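RELONCOMBE VILLAGE HALL AND KITCHEN
Minutes of the September meeting of the hall management group

Held in the small room at Reloncombe Hall. The meeting opened at 7.30 pm. The chair, the secretary, the bookings officer, the kitchen lead and four other members were there. Apologies had been received from the maintenance lead and from the parish council's representative.

1. Minutes of the last meeting

The minutes were agreed as a true record after one correction. Under item 6 the words "east door" should read "west door". The chair signed them.

2. Matters arising

West door. The new closer has been fitted and the door now shuts without being pulled. The old closer is in the boiler cupboard and can be thrown away.

Noise. The neighbour in Waton Lane who wrote in the spring has been sent a copy of the hire conditions, with the paragraph about windows marked. No reply has come. The bookings officer will go on reminding evening hirers that the windows on the lane side are to be shut by 10 pm.

Notice board key. Still missing. A second lock is to be bought and two keys cut, one to be kept in the office drawer and one with the secretary.

3. Money

The written report had been sent round beforehand. Hire income for the quarter was up a little on the same quarter last year, mostly from children's parties and the new dance class. Spending was also up, and the largest single bill was for clearing the gutters and the downpipe behind the stage.

The balance in the repairs fund stands at £2000. It was agreed that this should not be touched before the roof has been looked at (see item 5).

A member asked why the water bill had gone up when use of the hall had hardly changed in the period it covered. The bill was an estimate. The secretary will read the meter and send in the reading.

The report was accepted.

4. Bookings

The hall is full on most evenings until the end of term. There are still gaps in the afternoons, and the small room is hardly used before midday.

The bookings officer reported three late cancellations, all made within a day of the hire. The conditions say that the £50 deposit is kept in such cases, but this has not been done in the past and hirers have come to expect it back. After some discussion it was agreed that the rule will be applied from now on, except in cases of illness or bereavement. The wording on the booking form will be made larger and moved above the signature.

The history group has asked whether it may leave its display boards in the side passage between meetings. This was refused, as the passage is a way out in case of fire. The group may have the shelf above the coat pegs for smaller items.

A request from a hirer to bring in a smoke machine was also refused. It would set off the alarm.

5. Roof and building

Two quotations have been received for work on the roof over the stage. Anghel Roofing would replace the lead in the valley and any broken slates, with scaffolding included. The second firm's price was lower but left out the scaffolding, and it was not clear whether making good inside was covered. The secretary will write to both asking for prices on the same terms. No decision was taken.

The stain on the ceiling above the piano has not grown since it was marked in pencil. The piano will stay under its cover and will be moved to the other side of the stage when enough people are on hand to do it safely.

The ramp at the front needs its non-slip strips replaced before winter. One strip has lifted at the lower end. A member offered to do this and will buy the strips and claim the cost.

The outside light at the corner of the car park is on all day. The sensor is dirty or has failed. It will be cleaned first, and an electrician called if that makes no difference.

6. Kitchen

The kitchen lead had sent round a note before the meeting. The main points were as follows.

Crockery. Enough plates for most events, but the large bowls are down to a handful and hirers have been using the mixing bowls for salads. Replacement bowls to be priced.

Oven. The left-hand oven runs hotter than the dial says. A notice has been put up. The engineer from Oritz Catering Repairs is due to call and will look at the thermostat and the door seal on the same visit.

Dishwasher. Hirers are still switching it off at the wall before it has drained. The instructions are to be rewritten in fewer words and fixed at eye level.

Cutlery. Everyday cutlery and the fancy-handled pieces have become mixed up. Some members felt that the patterned pieces should be locked away and brought out only for weddings and the harvest supper. Others thought that they were given to the hall to be used. It was agreed that they will stay out, but in their own holder on the dresser side, and that the plain cutlery will go back in the drawer.
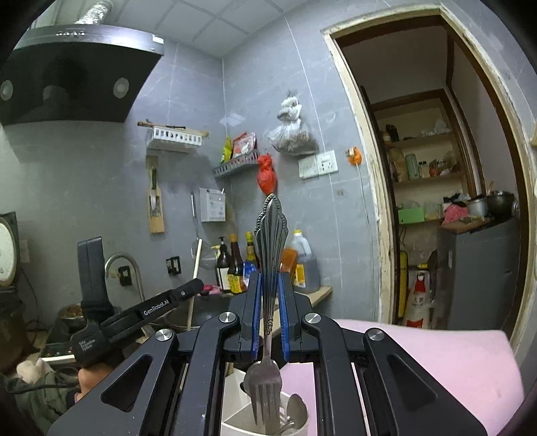

Item 6: fork with embossed handle, white utensil holder.

The patterned pieces are to be washed by hand. This will be added to the kitchen notice and to the sheet given to hirers with the key.

Tea towels. The supply is low again. It was agreed to buy a new pack and to ask regular users to bring their own.

Fridge. Food left behind after an event will be thrown out the next morning. One hirer had complained that a cake was thrown away. The meeting supported the kitchen lead, who had waited a full day and left a message before doing so.

7. Harvest supper

The supper will be held in the hall as usual, with doors open at 6.30 pm and food served at 7 pm. The menu will be a hot main dish with a vegetarian choice, followed by apple pie or crumble. Cold puddings were suggested to ease the load on the ovens, and the kitchen lead will decide once the engineer has been.

Tickets will be sold at the village shop and on the door if any are left. The price will stay as it was last year, with children half price. Members discussed whether people should be able to reserve a whole table. It was agreed that they may, if they pay for all the seats when they book.

The bar will be run by the cricket club under its own licence arrangements. The secretary will check with the club that these cover the date. Soft drinks and water will be on the tables.

Setting up starts at 2 pm. Trestles are to be lifted by two people and not dragged, as the floor was only sealed in the summer. Help is still wanted with clearing up, which fell on too few people last time.

Any money left after costs will go to the repairs fund.

8. Heating

The heating will go back on a timer from the start of October. Last winter the hall was often warm when empty and cold when people arrived for the morning class. The bookings officer will give the maintenance lead the list of hires at the start of each month so that the timer can be set to match.

A member proposed fitting a control that could be worked from a telephone. There was interest in this, but the signal inside the hall is poor and the cost is not known. The maintenance lead will be asked to find out more and report back. Until then the control panel will stay locked, and hirers who want extra heat can use the one-hour button by the stage.

9. Safety checks

The fire extinguishers have been inspected and passed. The one in the kitchen has been moved nearer the door on the inspector's advice.

The first aid box was short of plasters and had two dressings out of date. These have been replaced. The accident book shows one entry since the last meeting, a child's grazed knee on the car park gravel.

The emergency lights were tested and one, above the west door, did not come on. A new battery pack has been ordered.

10. Letters and emails

A letter of thanks was received from the playgroup for the use of the hall during the summer fair.

The walking club asked to use the car park as a meeting place on its walk to Waton. Agreed, provided that cars are parked along the hedge and the gate is left clear.

An email asked whether dogs are allowed in the hall. Assistance dogs are always welcome. Other dogs are allowed only for the training class, which cleans the floor afterwards under its hire terms.

11. Any other business

Storage under the stage. Several boxes have no name on them. A notice will go up asking owners to label or remove them by the next meeting. After that the boxes will be opened and anything of use offered round.

Chairs. The stacks by the piano are too high and a member had trouble getting the top ones down. Chairs are to be stacked in fives at most, and a sign saying "5 per stack" will be put on the wall.

Website. The hire charges shown are last year's. The secretary will correct them this week.

12. Next meeting

The next meeting will be held in the small room at 7.30 pm, after the harvest supper. The roof quotations and the heating control will be on the agenda. Other items should reach the secretary a week beforehand.

The meeting closed at 9.20 pm.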